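Drying Rack, Wrong Season: a report on hanging flowers upside down

Term project, Household Materials and Methods, Clandcombe College
Submitted in December

1. Background

Our group was given the topic "storage and drying of cut stems in small homes," which was not our first choice. Our first choice was bread. Bread went to the group that read the email on time.

The usual advice for drying flowers is to hang them head down somewhere dark and airy until they go papery. The usual advice does not mention where a person in a shared flat is meant to find somewhere dark and airy. We therefore set out to design a rack that would sit on the floor, take up less room than a chair, hold stems by clips so that no one had to tie knots, and come apart again when visitors were expected.

2. Why artificial flowers

We tested with artificial stems. Real tulips in December cost more than our whole budget, and they wilt at a rate that does not suit a timetable with one lab session a week. Artificial ones can be hung, dropped, stepped on and hung again. They tell us nothing about drying, and our supervisor made this point in the margin of the proposal, twice. They do tell us about spacing, clip grip and which way the leaves fall, and those were the parts of the problem we could afford.

3. The rack

The frame is made of thin, light-coloured wooden sticks, with a long one along the floor as a base. A looped wire hanger sits up on the frame and the clips go on the hanger. We considered a straight bar, but the loops stop the clips from sliding together into one sad bouquet, a thing that happened with our first version, the Gokis (named after the noise it made when it fell over). The second version is the Flarnau. The name has no story.

We set up on the floor. The benches were taken by the bread group.
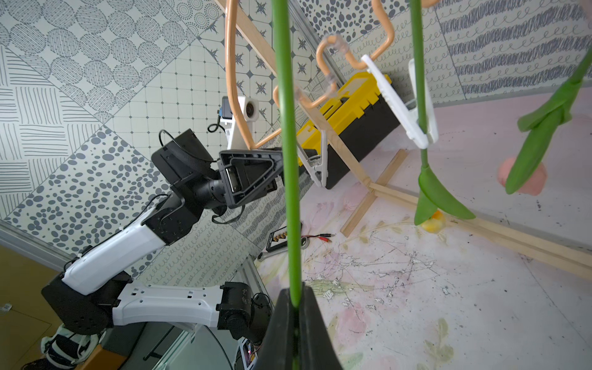 Photo: the Flarnau rack with hanging stems.

The pink tulip shows the main lesson of the project. Its leaves are long and broad, and once it is upside down they partly hide the bud. On a real stem we would expect this to slow the drying of the petals, although see section 2 for how much we are entitled to say about that. The stem with the two pointed leaves is easier to live with. Its leaves droop outward and need elbow room on both sides, so it should have a clip on its own stretch of wire.

The toolbox with the yellow lid lived behind the rack all term and became our unofficial tape measure. If the rack could be put together without moving the toolbox, we called it compact.

4. Results

Each clip was loaded with one stem and left from one Wednesday to the next. We scored a clip as a pass if the stem was still in it. Of the 9 clips tried, 2 failed, both on very thin stems that slid out overnight. A scrap of rubber band wound around the stem fixed this and looked terrible.

Pinching the stem near its cut end worked better than clipping it higher up, where the leaves got in the way of the jaws. Loading from the middle of the hanger outward kept the frame steadier than starting at one end, as the Gokis had already shown us.

We also looked at the Gajewski method, in which stems are threaded through a mesh and no clips are used at all. It holds more. It also took four of us to get one tulip back out with its leaves on.

5. Limitations

The word count for this report was 1,881 in draft, most of it complaints about clips, and we were asked to cut it. Things lost in the cut include a diagram, a second diagram correcting the first, and a paragraph on dust.

We did not test in the dark or with moving air. We did not test a full hanger for longer than a week.

6. Recommendations

Use one stem per clip. Trim or tie back the broad leaves on tulips before hanging. Wider base sticks would help on carpet. Anyone continuing the project should try it with real flowers in spring and should answer the email about topics early.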